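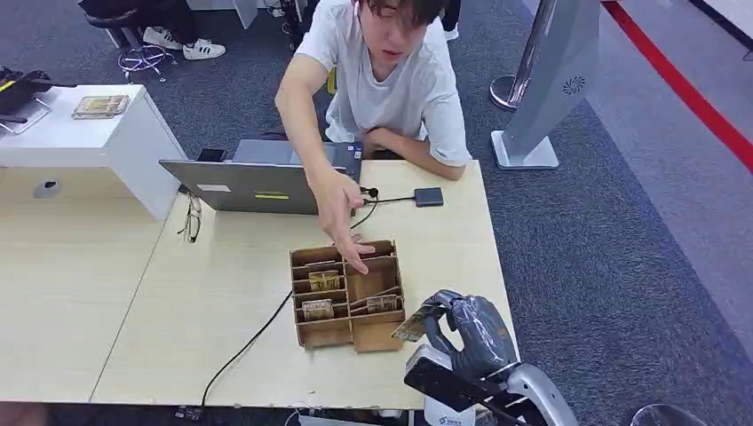

Mafalda Serrano wrote under my last post that she'd never pay to have a robot taught one job when she could hire somebody's nephew for the summer, and would I please just tell her whether the Kistholm package is worth it before she closes the tab. Fair enough, Mafalda! You've been reading long enough to know I take the scenic route, but I'll try to be quick.

So, the short version: yes if you pack the same few small things over and over, no if your stock changes every month. Now the long version, sorry.

Kistholm is a sorting and kitting service. You rent the arm, they send a person to set it up, and then you all spend a few days teaching it your particular job. Mine is sample boxes. I sell tea (most of you know this, hi, the shop is still called Sadia) and every sampler goes out in a divided cardboard box with little packs standing in their slots. It's dull work and I've done it at my kitchen counter with the radio on for years. I went to the Kistholm demo space to try the service on something close to my own boxes before signing anything, and I'd tell anybody to do the same. The brochure talks a lot about "fulfillment" and very little about what happens when a pack flops over sideways.

That was my big question, the flopping. Small packs are slippery little things and they never stand up straight for long. The trainer, Vasco Lobo, was very patient with me about it. He said the arm isn't really learning where the box is, it's learning what a good placement looks like, and that the boring part is giving it enough tries with the packs in awkward spots. So that's what you do. You put a pack in a slot, you put one in crooked, you take it out, you go again. I did an hour of this and my neck was killing me — bring a proper chair or ask for one.

The gripper gets a plastic wrap for this kind of job. It crinkles. I don't know why I found that so funny but I did, every single time it closed on a pack I thought of my grandmother's sofa. Vasco's explanation was that it keeps dust and scuffs off the packaging, and you change it when it looks tired. They sell the wraps in a bag of 94, a number I asked him to repeat. They don't charge extra for the first bag, and after that it's on you, so put it in your sums.

Speaking of sums! The rental is $355 a week on the small plan, with a minimum of four weeks, and setup is included if you're within driving distance of one of their offices. I'm not, quite. I had to haggle. Graça Teixeira on the sales side was nice about it and knocked the travel down, but I'd have liked to see that fee on the website instead of finding it in an email at ten at night.

What I liked: it's slow, and I mean that kindly. I'd pictured something whipping around like a car factory and I was a bit scared of it, to be truthful. Sitting across the desk from it with my arm stretched out over the box felt fine after five minutes. You can stop it from the laptop, there's a big obvious button in the software, and I pressed it more than I needed to just to be sure.

What I didn't like: the software. Oh my goodness. Somebody has decided that every slot in your box needs a name before you can start, and you can't copy a layout from one box to another. I have several box sizes. Vasco says a copy button is coming and I'll believe it when I click it.

I also looked at Tuncer, which a couple of you suggested in February. It's cheaper by the week but they want you to use their own plastic trays, and my whole thing is cardboard. If you're happy with trays it might suit you better, so have a look.

I've signed up for the four weeks, starting after 31st July when the summer orders calm down. Clementina Mota has already asked if she can come and watch, and yes, but you're bringing lunch. I'll post the real costs once the first invoice lands, wraps and all. And Mafalda, if your nephew is free and doesn't mind standing up tea packs, send me his number anyway.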